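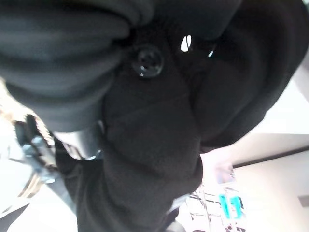 Winter coats, putting away for summer. Quick notes, doing this between loads

Before anything else, empty the pockets. All of them, inside one too. Tissues, gum, receipts. I found a bus ticket from Stastbridge in mine and half a cough drop stuck to the lining. Cough drop comes off with an ice cube and a butter knife, go slow.

Brushing
Dry coat only. Proper clothes brush, natural bristle if you have one. Start at the collar, brush down, always down. Do the shoulders twice. Under the collar is where the moths like it so flip it up and get in there. Lint roller is fine for cat hair but it does nothing for grit, and grit is what wears wool out.

Spots
Cold water, white cloth, dab. Don't rub, you get a fuzzy patch and it never goes back. Grease: cornstarch, leave overnight, brush off in the morning. Salt marks on the hem, one part white vinegar to 2 parts water, dab again. Let it dry on a hanger away from the radiator.

If the label says dry clean, dry clean it. I used to skip a year. Moths go for the dirty bits first (cuffs, neck, wherever you drip soup) so now I don't skip.

Buttons
Check each one with a little tug. Loose ones get fixed now, not in November when you're late for work. Heavy thread, doubled, run over a bit of beeswax. Lay a toothpick across the top while you sew, pull it out at the end, wind the thread underneath a few times to make the shank. Big coat buttons really need that shank or the front puckers. Small flat button on the inside as a backer helps if the wool is going thin there.

Spare buttons: tape them in an envelope, write which coat. Mine all lived in one jar for years and it was hopeless.
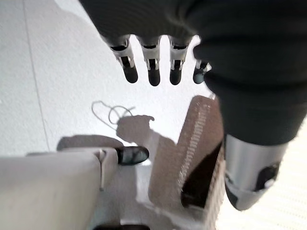
Hanging or folding
Wide wooden hanger for anything with a shoulder. Wire ones leave bumps. Heavy knitted coats get folded instead, tissue paper in the sleeves so they dont crease hard. Button the top button and one in the middle, leave the rest.

Bag should be cotton. An old pillowcase with a hole snipped in the closed end works great, costs nothing. Not the plastic from the cleaners, take that off the same day you get home, wool needs air.

Cedar
Blocks are ok, they lose the smell though. Light sandpaper, 10 seconds a side, smell comes back. I have the Salminen ones and also some no-name ones, can't tell them apart. Lavender bags smell nice, wouldn't rely on them alone. Keep either one off the fabric, the oil can mark.

Closet
Vacuum it before the coats go in. Corners, edge of the carpet, top of the door frame, the crack behind the shelf. Wipe the rail. Leave a little gap between coats if theres room, I never have room.

Look in once in July. Take everything out, shake, put back. Tiny holes or sandy looking stuff on the floor means moths, so bag the coat tight and put it in the freezer for 2 weeks, then brush it outdoors.

Gloves and scarves next time, dryer's buzzing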